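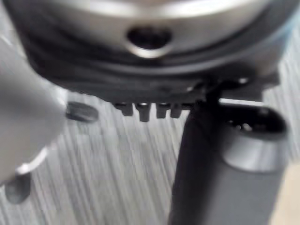 Can a franchisee go its own way on sponsorship?

I help run a street festival in Brondemport, and the local branch of Rirkska (the sandwich chain, for anyone lucky enough not to have one) has offered us £1,230 towards the stage. Lovely. Except head office put out a statement in April saying the company "does not take part in community causes of a campaigning nature", and our festival has a housing charity's name on the banner. The branch owner says it's her shop and her money. At the moment the whole arrangement is as clear to me as a dark oval hole in a curved bit of silvery metal: there's presumably something in there, but I can't see what. Do we take the money and print the logo, or will I get a letter from someone expensive?

Posted by bunting_and_regret, 2 replies

marrowfat

Take the money. What are they going to do, un-sponsor you? Our football club had a pizza place on the shirts for years and head office never noticed, possibly because we never won anything.

secondhand_solicitor (not a real one, worked in franchising for too long)

It's her money but it probably isn't her logo. Those are separate questions and your branch owner has rolled them into one, as they all do.

Most franchise agreements let the operator spend their own profits however they like. What they control is the name. Using the brand on anything public usually needs written approval, and "community partnerships" tends to have a clause to itself, somewhere near the back where people have stopped reading. So:

Ask her whether she has approval in writing. A cheerful phone call with an area manager doesn't count.

If she hasn't, ask whether she'd sponsor under her own company name. She'll almost certainly have one. The one I dealt with traded as Ristidum Ltd, which looked dreadful on a poster but upset no one.

Get the money before you print anything. I once watched a fair run off 1,424 programmes with a logo on the back, then spend an evening covering it with stickers.

The risk is mostly hers. Head office can make life unpleasant for her when the agreement comes up for renewal. The most you're likely to get is a stiff email asking you to take the logo down, and then you take it down. If the email is stiffer than that, see a proper solicitor.

bunting_and_regret

Thanks both. Asked her on Tuesday. She has nothing in writing and went rather quiet. It'll be her company name on the banner, in quite small letters, and she still wants 60 free drinks tokens.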